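Home | Equipment | Booking | Safety | Help | Contact

Trostiseck Cell: Frequently Asked Questions

Who may change the setup of the cell?
Only staff who have completed the setup course. Requests for access should be sent to Liesbeth Peeters.

Where is the test object placed?
The object is set on the white tabletop beside the masking tape cross, with clear surface between the two. The cross is the reference point for the head camera.
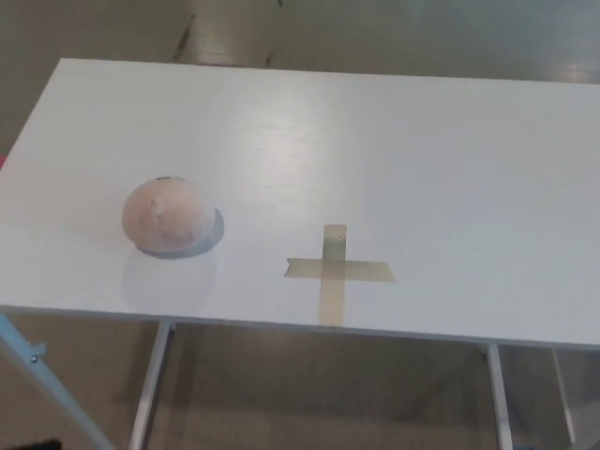

Department of Applied Automation, Equipment Support

When should the tape be replaced?
Replace it when an end lifts or the crossing point can no longer be read clearly. Remove the old tape completely before laying the new strips, and repeat the camera check afterward.

How often is the arm serviced?
Joints are inspected every 1,000 operating hours. The last full service was completed in June at 624 hours, following a cable fault.

The camera check fails. What should be done?
Dim the overhead lights, wipe the tabletop and allow 20 minutes of warm-up. If error 187 is still displayed, stop work and notify Gerrit De Smet.

May the table be moved?
No. The position of the legs is part of the calibration record.

We use cookies to improve this site. Accept | Manage settings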